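Pre-show walk round, Skernislow back room, January. Doors at 7, DJ set from 8. Written up on the stairs so excuse the scrawl.

## Power

- [x] Mains feed to the booth. OK. Breaker labelled at last.
- [x] Extension reels fully unwound. One wasn't, sorted.
- [ ] PAT labels. Left sub out of date. Tested and passed on the night, needs a new sticker.
- [x] Cable across fire door route. Ramp fitted, taped both ends.
- [ ] Amp rack fan noisy. Still turning. Look at it before the Lestidcombe date, not after.

## Sound

- [x] Speaker stands, pins in, legs level. Stage right was on the wonky board again, moved it 3 inches in.
- [x] Tops strapped to stands. Yes.
- [x] Limiter set and locked. Visiting DJs do not get the code. Tarik's lot asked last time, answer is still no.
- [x] Level check at the bar. Fine for staff, ear plugs out in the tub.
- [ ] Booth monitor. Crackles on the low end, swapped the lead, still crackles. Turned down, usable. Goes to Barbier for repair on Monday run if there's room in the van, otherwise the one after.

## Lights

- [x] Safety bonds on all 4 front lamps.
- [x] Hazer placed away from detector head. Panel told, isolation signed in the book. MUST be signed back on at close.
- [x] Strobe warning at the door. Was behind the coats, moved.
- [ ] Rear truss clamp, one wing nut finger tight only. Done up with a spanner, recheck after soundcheck

## Floor and exits

- [x] Capacity 200, clicker on the door reset to zero.
- [x] Both exits open from inside, first push. Nothing stacked outside.
- [x] Emergency lights, held test button, all came on.
- [ ] Dance floor edge strip lifting near the pillar. Gaffer for tonight. Wants screwing down properly.
- [x] Merch table not blocking the corridor. Record boxes under it, not in front.

## Drinks near kit

- [x] No open cups in the booth. Screw caps only, and lids back on between sips please.
- [x] Water for the DJ on the side table, off the mixer shelf.

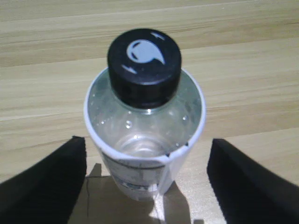

## Close down

- [ ] Amps off before mixer. Wait for the fans.
- [ ] Detector isolation lifted, time in book.
- [ ] Hazer drained and cold before it goes in the case.
- [ ] Floor swept for glass, incl. behind the subs.
- [ ] Case count 22 back in the van. Lead bag is not a case, dont count it.

Open items carry over to the next sheet. Clamp first.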